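Rechercher dans le blog Mots-clés OK

Nettoyer un sol à aspect marbre sans laisser de traces

J'habite depuis deux ans dans un appartement où le sol est clair, avec des veines comme le marbre, et au début je le lavais très mal. Il restait toujours un voile gris, visible surtout le matin quand le soleil est bas. J'ai essayé plusieurs méthodes et je vous explique celle que je garde maintenant.

Avant de commencer, il faut savoir ce que vous avez sous les pieds. Le vrai marbre ne supporte pas le vinaigre, ni le citron, ni les produits contre le calcaire. Le carrelage en grès qui imite le marbre est beaucoup plus résistant. Si vous êtes locataire et que vous ne savez pas, demandez au propriétaire, ou bien faites comme si c'était du marbre : la méthode qui suit convient pour les deux.

Ce qu'il faut préparer
Deux seaux, une serpillière en microfibre bien propre, un balai doux, un chiffon sec et du savon neutre liquide. Moi j'utilise le Faltari, que je trouve à la droguerie, mais un autre savon au pH neutre fait le même travail.

1. Enlever la poussière
Passez le balai doux dans toute la pièce, en finissant par la porte. Les petits grains de sable sont les pires ennemis d'un sol brillant, alors ne sautez pas cette étape même si le sol paraît propre. Sur un sol clair et veiné, un cheveu ressemble à une veine et on ne le voit pas.

2. Laver avec peu de produit
Dans le premier seau, mettez cinq litres d'eau tiède et une cuillère à café de savon. Dans le deuxième, de l'eau claire. Trempez la serpillière dans l'eau savonneuse, essorez-la très fort, lavez une petite surface, puis rincez-la dans l'eau claire avant de recommencer. Quand l'eau du rinçage devient grise, on la change.
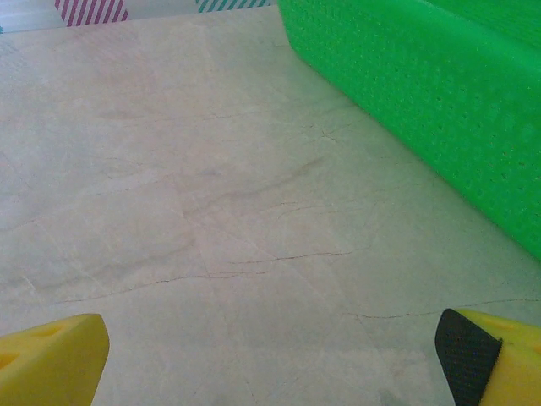 Mahtab Nouri m'a écrit que chez elle le voile revenait toujours, même avec très peu de savon, et qu'elle a réglé le problème en lavant la serpillière sans adoucissant. Elle a raison et j'avais oublié de le mettre dans la première version de cette page : l'adoucissant reste dans les fibres et se dépose ensuite sur le carreau.

3. Sécher tout de suite
Ne laissez pas l'eau sécher seule, surtout si elle est calcaire chez vous. Pliez le chiffon sec en quatre et passez-le en lignes droites, toujours dans le même sens. Pour ne pas vous mettre à genoux, vous pouvez le fixer sur le balai.

4. Les joints
Quand les joints sont fins et presque de la même couleur que les carreaux, on les oublie facilement, puis ils deviennent foncés. Une fois par mois, frottez-les avec une vieille brosse à dents et un peu de savon neutre. Pas de javel sur la pierre naturelle.

Pour une tache
Si c'est du café ou du vin, absorbez d'abord avec du papier, sans frotter. Ensuite de l'eau tiède et du savon, et on sèche. Pour une tache grasse ancienne, couvrez-la de terre de Sommières, attendez une nuit et enlevez la poudre au balai. Il faut parfois recommencer deux fois.

Je fais le lavage complet chaque semaine, et en juillet un peu plus souvent parce que les fenêtres restent ouvertes et que la poussière de la rue entre partout.

Firdevs Öztürkmen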